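Trays: The Cheapest Way to Look Organized

Clutter on a table is a mess. Clutter in a tray is a system. I have lived by this for 11 years.

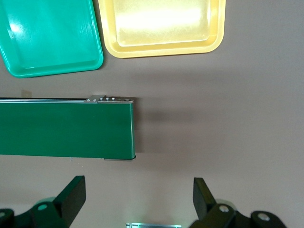

Getting the grime off plastic

Dish soap, warm water, soft sponge. Baking soda paste for coffee rings, left on while you find something else to complain about. Skip the scouring pad. Scratches are forever, and they hold gravy.

Sticky labels

Rub in cooking oil, wait 13 minutes, peel. Clotilde Boyer swears by a hair dryer on low. Her labels do come off, eventually.

Storing them

On edge, like records.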